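February 12, 2021

Natural dye tests, second batch, Sollbridge studio

OK, so the madder is finally behaving! I pulled the last skeins off the line this morning and the color is so much closer to what I wanted back in the first batch, when everything came out like canned salmon. Writing this up now before I lose the scrap of paper with my notes on it (already found it once in the recycling).

What changed. I kept the pot at 60 C the whole time and never let it creep up. Last time I walked off to answer the phone and it was simmering when I got back, and I'm pretty sure that's where the brown came from. This time I sat next to it with the candy thermometer and a sandwich. Boring, but the reds are red. Well, brick. A good brick.

Fiber was the Lilar wool, the two-ply, scoured the night before. I put alum on all of it at the usual strength and let it sit overnight with the lid on. One skein got a bit of cream of tartar as well and I can't see that it did anything except make the wool feel softer. Or I want it to feel softer. Somebody else please squeeze both and write down what you think, I left them on the shelf over the sink with paper tags. Tag with the corner folded is the tartar one.

Water. I used 1000 ml for the small test jars, all from the rain barrel, and tap water for the big pot with a pinch of chalk in it. Rain barrel jars came out more orange, every time. Our tap water is hard enough to leave crust on the kettle and madder seems to love that, so I'm going to stop hauling buckets in the cold and use the tap.

The exhaust bath was a nice surprise. I'd been ready to pour it down the drain, but I dropped in a leftover hank of the linen and got a soft peachy pink after about 19 hours. Linen normally laughs at me, so I was thrilled. It hadn't even been mordanted properly — just whatever alum was left in the bucket. Going to repeat it with the Meireles linen once the order shows up, properly this time, with tannin first.

Weld was less fun. The yellow is fine on wool, sharp and a bit green, but on cotton it's the color of weak tea. I think the weld itself is old. The bag had no date on it and it smelled of nothing at all. If anybody wants to grow some, seeds go in the ground in April and then you wait forever.

Iron dips: only did these on the madder offcuts. Quick in, quick out, and even then they went plum-brown in seconds. Keep the iron bucket AWAY from the other pots. I've put red tape around the handle. There's a separate spoon too, also taped, please don't stir anything else with it.

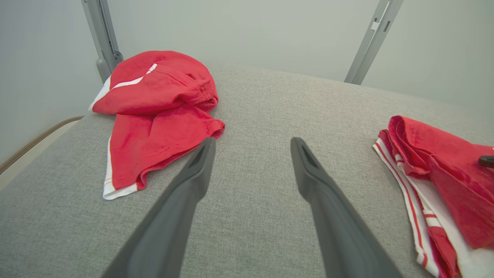 Colors to aim for next. What I'm really after is a set of quiet shades that can live in a normal room, because everything I've dyed so far shouts. Walnut hull and a tiny bit of iron should get me a range of tans and grays, and I want to see them side by side as edging and main fabric before I commit a whole length to it. The light gray upholstery with the tan piping running down the edge of the cushion is pretty much the balance I have in mind, a cool main color with one warm line. The weave is fine too, so there's plenty of texture without needing a pattern. I'd go a shade warmer on the gray, I think. Walnut never gives you a really cold gray anyway, at least not for me.

For the piping strips I'll cut the cotton on the bias and dye it after cutting, otherwise I end up with a whole yard of tan and nowhere to put it. The Iro cord we have is a little thick, so check what's in the bottom drawer before ordering more.

Lightfastness cards: 9 strips taped up in the south window, half of each one covered with foil. The first cochineal one is already looking a bit sad. Leave them alone until April, even if they look awful.

Still to do: strain the walnut bucket (outside, it stinks), wash the muslin, label the jars on the windowsill, buy more alum. The big tongs are rusting at the hinge, so keep them out of the yellow pots for now.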